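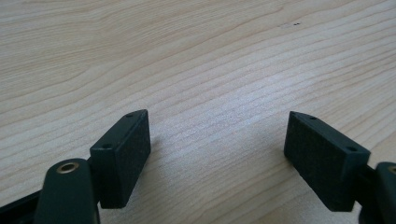
Posted by padlock_and_key
Role: Thread starter, bench reviewer
Reading time: 6 min

**Vandwood hand-held gripper kit, first impressions**

I've had the Vandwood kit on the bench for 17 days now, which is long enough to have opinions and short enough that I can still return it. Several of you asked in the Lumside thread whether it's worth the money over printing your own. My answer is "mostly," and I'll try to be more useful than that.

Assembly took me one evening. The manual claims 22 minutes, and I would like to meet the person who did it in 22 minutes, and see their hands. The arms are dark green plastic with a bit of shine to them, and there's a brass-colored bushing at the top of each. The finger pads are the matte blocks, also green, so dark they pass for black unless you have a lamp on them. Two holes along the top edge of each pad.

Good stuff: the two fingers close evenly. I had no slop at the pivots out of the box and there's still none I can feel. The trigger pull is light enough that I did a full afternoon of pick and place without wanting to soak my hand in something.

Less good: the pads are thick. Picking a washer up off a flat tabletop is like trying to get a dime off the floor in oven mitts. Vandwood sells a slim pad set separately, of course they do.

I'm recording demos for a small arm that will eventually sort hardware into bins, so washers matter to me more than they might to you.

----

brinefly

Thanks for this. Did you have to shim anything? My Remis kit came with one finger sitting lower than the other and the support guy told me to "exercise the mechanism." I exercised it. It's now very fit and still crooked.

----

padlock_and_key

No shims. I did have to back off one of the pivot screws a quarter turn, it was tight enough to squeak.

----

ohm_on_the_range

I'm going to be the grump. You're paying for four lumps of plastic and a trigger. I printed an entire hand-held gripper from the open plans for the price of the Vandwood shipping, and when a finger breaks I print another one while I eat lunch. What does the kit do that mine doesn't?

----

padlock_and_key

Arrive finished? I'm not being snippy, that's really the pitch. I printed two sets before this and both wore oval at the pivots. Maybe my printer, maybe me, and I've stopped wanting to find out which.

----

ohm_on_the_range

You can press bushings into a printed arm. It takes a vise and some patience.

----

padlock_and_key

I own a vise.

----

moth_logic

Jumping in as someone who runs both. The printed ones are fine for the person who made them. The minute you hand one to somebody else, you get a message at dinner time saying it feels weird now. We have 6 of the Vandwoods going and I get fewer of those messages. Still get some.

Where I disagree with the review is the pads. I like them fat. With the big flat faces you can grab a mug or a box at a bad angle and it stays put, and people who are new at this grab everything at a bad angle. Slim pads look clever until somebody tries to lift a bag of rice.

----

brinefly

What are you using on the faces? Bare, or do you stick something on?

----

moth_logic

Bare. I tried the Enache grip tape on one set and it was great for a week, then the corners rolled up and it started collecting lint. It looked like it had been under a couch. If you do tape them, keep the tape off the edge with the holes or you'll be picking glue out of the screws with a toothpick.

----

ohm_on_the_range

Lint is free grip.

----

quarter_turn_kate

Question about table surface. I've got a pale wood top with a window on the far side, and every afternoon I get a big washed-out patch right where I'm trying to work. Does the kit camera cope with glare, or do I need to hang a sheet over the window like I'm hiding from somebody?

----

padlock_and_key

Same sort of wood here. Mine gets bright in the middle and I've just left the exposure on auto. Dark pads on a light table give you plenty of contrast, so I can always tell where the fingers are. A shiny washer in the bright patch is another story, and I throw out a fair number of those takes.

----

moth_logic

Lock the exposure! Auto will hunt every time the dark pads come together and fill the middle of the view. I lost most of a January to that. Set it for the brightest part of your table and live with gloomy corners.

----

padlock_and_key

Huh. That would explain the pulsing I'd been blaming on the cable. I bought a new cable.

----

quarter_turn_kate

Locking it helped a lot, thanks moth. The sheet stays up anyway, the neighbors have already asked.

----

brinefly

So for somebody with a crooked Remis and 100 demos to record, would you switch or fix what you have?

----

padlock_and_key

If Remis will send you a new finger, fix it. If the next email says "exercise" again, switch. Budget for the slim pads if you're picking up anything thinner than a bottle cap.

----

moth_logic

Switch, and skip the slim pads. Try the thick ones on your real objects first. And don't change grippers halfway through the set, start the 100 over or you'll be wondering about it later.

----

ohm_on_the_range

Or print one. I'll send you the files and the bushing size.

----

brinefly

Send them. I'm going to write to Remis tonight and I'd like to have something to threaten them with.

Contact the moderators | © Lumside Forums | Back to top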